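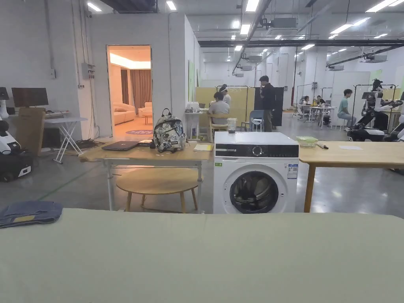
How many demonstrations does it take to teach a robot a household chore? Fewer than most people guess, provided the demonstrations differ from each other in the right ways.

Chapter 4
Learning From Demonstration: What the Extra Data Buys You

When I started in this field I believed in big numbers. If a policy failed, I collected more. If it failed again, I collected more of the same, usually late in the afternoon when I was tired and every episode came out looking like the one before it. I ended up with 3,060 episodes of one laundry task (yes, one!) and a policy that fell apart as soon as the garment started out on the other side of the table.

This chapter is about what I should have done. We'll spend most of it on a result I call the Ritdale comparison, after the project it came out of, and you'll be able to repeat it with whatever arm and task you have at hand.

The setup is simple. Take your full set of demonstrations and train a policy on it. Then pick a small subset, chosen so that the starting positions are spread as widely as you can manage, and train the same policy from scratch on that. Same network, same training recipe, same test conditions. In our case the small set had 182 episodes. We tested both policies from 15 starting positions, with 10 trials at each, and the small set won. I ran the whole thing again before I let myself believe it, and it won again.

Before you run off and delete your data, a few cautions. The test positions were spread out too, so a policy trained on spread-out data had an advantage built in. That's fair if your robot will meet that kind of variety in use, and a bit of a cheat if it won't. We'll come back to this in Section 4.3, where I go through the Vorkach sampling method and the places where it breaks down. Also, our big set was collected by one operator (me), and a single person's habits get into the data in ways that are hard to see. I always approached a sleeve from the left. So did the policy, even when the left was a terrible idea.

Section 4.4 takes up the room itself. Working labs are busy places, with people at desks, furniture on the move and daylight changing between breakfast and dinner, and a policy that looks at the world through a head camera takes in all of it. Some of that variety helps. Some of it is noise the network will happily latch onto. I'll show you the Aoun masking test, a cheap way to find out which parts of the view your policy is leaning on.

You'll need the material on behavior cloning from Chapter 3, and enough statistics to compare two success rates without fooling yourself. If the second part makes you nervous, read the Wimberg appendix first. It's short, and I wrote it for the version of me who had just finished episode 3,060.

4.1 What Counts as a Different Demonstration?

Let's start with two episodes of the same fold. The cloth begins in the same place, the arm takes the same path, and the only change is that one runs a second longer. Are these two demonstrations or one?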